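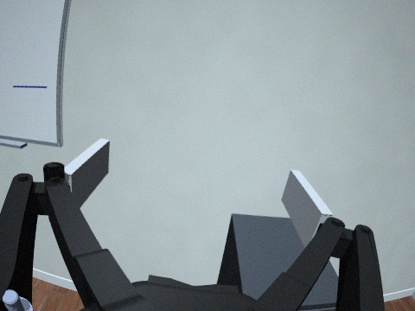
Figure 17. Whiteboard and wall, computer-rendered view

Section 4. Installing the Tekier Ceiling Microphone and Pairing It with the Room Controller

4.1 Before you begin

The Tekier ceiling microphone is powered and controlled over a single network cable. Confirm that the following are on hand before work starts:

One Tekier microphone with mounting plate
One Rarix room controller, firmware 2169 or later
One shielded network cable, no longer than 100 meters
Four ceiling anchors suited to the ceiling material (not supplied)

The switch port must supply power over Ethernet. If the port does not, use the Testa power injector listed in Section 2.

CAUTION: Do not connect the microphone to a powered port until the mounting plate is fully secured.

4.2 Mounting the microphone

1. Mark the position of the plate on the ceiling. Keep it clear of air vents, projectors and ceiling fans.

2. Drill the four anchor holes using the paper template packed with the plate. The arrow on the template must point toward the main display.

3. Feed the network cable through the center opening of the plate and leave enough slack to reach the connector comfortably.

4. Fasten the plate with all four screws. Tighten them evenly by hand. Power drivers can crack the plate.

5. Clip the safety cord to the ring on the plate.

6. Plug in the cable, raise the microphone to the plate and turn it clockwise until it clicks.

NOTE: On suspended ceilings, the safety cord must be tied to the building structure. The ceiling grid alone is not an acceptable support.

4.3 Pairing with the controller

1. Switch on the port. The status ring shows white while the microphone starts up. Startup may take nearly 124 seconds on first use.

2. When the ring turns amber, open Settings on the Rarix controller and select Audio, then Add Device.

3. Select the microphone from the list. If more than one is shown, compare the last four characters of the serial number with the label on the mounting plate.

4. Enter the administrator password and press Pair. The ring turns green when pairing is complete.

5. Enter a room name. Names may contain letters, numbers and spaces. Sites managed from Pundcombe must use the room code issued by that office.

CAUTION: Do not remove power while the ring is flashing amber. An update is in progress — interrupting it may require the unit to be returned for service.

4.4 Checking the pickup area

1. Close the doors and leave the ventilation running at its normal setting.

2. Select Audio, then Room Test. Speak in a normal voice from each seat in turn.

3. If any seat is reported as Low, raise the gain by one step and repeat the test. If two seats or more remain Low at the highest setting, a second microphone is needed. See Section 6.

4. Press Save. Settings that are not saved are lost when the controller restarts at 2:00 a.m.

NOTE: Echo cancellation is set during Room Test. Run the test again whenever the loudspeakers are moved or replaced.

Technical review: Edin Mladenović, Dario Colombo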